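Wednesday, September 11, 2024

I slept with the window open last night for the first time since spring, and woke up at some dim hour wonderfully cold, and lay there feeling pleased with myself instead of getting up to find the blanket. So that is summer over, as far as I'm concerned, whatever the calendar wants to say about it. The maple on the corner has one orange branch. It does this every year, the same branch, way ahead of the others, like a child who has put her coat on an hour before the party.

Mostly I want to write down the piano, while I still have the feeling of it in my hands. I had my second lesson with Rattana this afternoon. Her full name is Rattana Tanasarn and I have to stop myself from calling her Mrs. Tanasarn, even though she must be 30 years younger than I am, just because she sits next to the keyboard with her back so straight and I turn into a nine-year-old on the spot. I quit at nine, you know. I told my mother my wrists hurt. They did not hurt. I wanted to be outside with the Hirmont Street kids, and I was, and I had a lovely time, and I've been sorry on and off ever since.

We did the left hand only today. She has me playing a little waltz out of a yellow book, and the left hand goes low note, chord, chord, low note, chord, chord, all the way down the page, and you would think a grown woman who has raised children and filed her own taxes could manage that. Well! I could for a line and a half. Then my thumb wandered off somewhere and I said a word I shouldn't have, and Rattana laughed so hard she had to take her glasses off. After that it went better. I think I had been holding my breath.

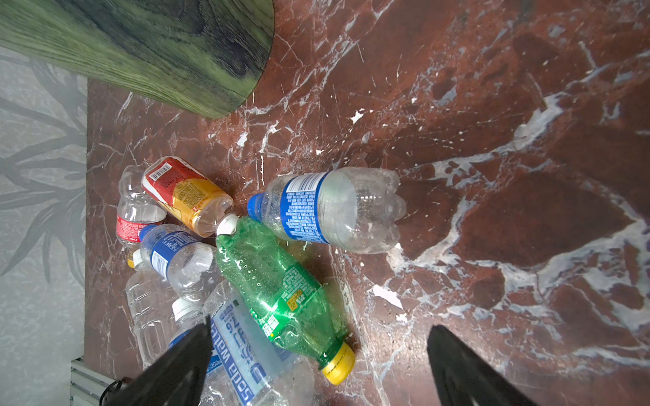
She says I rush because I'm worried about the next bar while I'm still in this one, and that I should let every low note finish what it has to say. I wrote that on the inside cover of the book in pencil. Then I came home and tried it, and she's right, the whole thing settles down and starts to sound like somebody dancing, a slightly heavy somebody with sore feet, but dancing. I played it until the light went and I had to get up for the lamp.

Now, the instrument. I'm still on the little keyboard from my nephew, the one with the sticky F, and I know perfectly well it won't do for long. There's a used upright at Sukprasert, the shop out on the Grusdale road, for 899 dollars, and I have been to see it twice now. It has a walnut case with a long scratch down one side, and the middle octaves are so round and kind that I played the same chord over and over until the young man came to see if I needed help. The top end is a bit tinny. I don't plan to spend much time up there. He said delivery is extra and that it would want tuning after it had stood in the house a few weeks, and I nodded as though I'd known that all along.

I keep going back and forth. It's a good deal of money for a person who can't get through a waltz. On the other hand I spent more than that on the Atel vacuum and the repairs to the Atel vacuum, and not once has that vacuum made me happy on a Wednesday afternoon. I called Ruthie to be talked out of it and she wouldn't do it. She wanted to know where I'd put the thing, and we spent most of an hour moving my furniture around over the phone, the bookcase to the hall, the armchair over by the radiator, and by the end of it I could see that piano against the long wall as plain as anything.

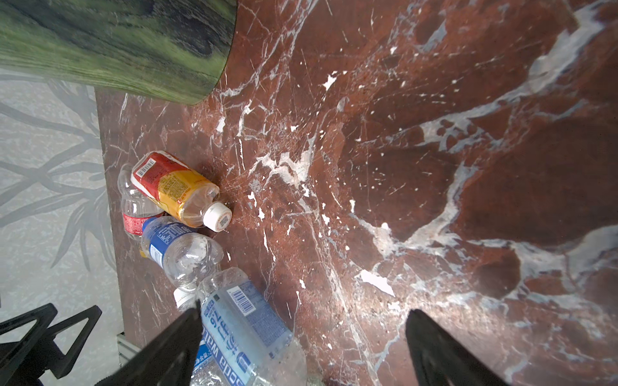
Mother's piano stood on an inside wall too, away from the drafts. I hadn't thought of it in years, and then there it was while Ruthie was talking: the lace runner, the metronome I wasn't allowed to wind, the bench with the music kept inside that smelled like pencils and dust. She played hymns on it when she was cross. We could tell what sort of evening it was going to be by how many verses she did. I'd give a lot to know where it ended up. It was sold one February, with snow on the ground, and I remember the men's boots on the porch much better than I remember it leaving.

Supper was soup and the last of the bread. I need to return the library books, and call the dentist back, and buy stamps. Next week Rattana wants hands together for the first line, slowly, and I've promised her I'll count out loud even though I feel foolish doing it. I might drive out to Sukprasert on Saturday just to see if it's still there. I'll take Ruthie with me, and a tape measure.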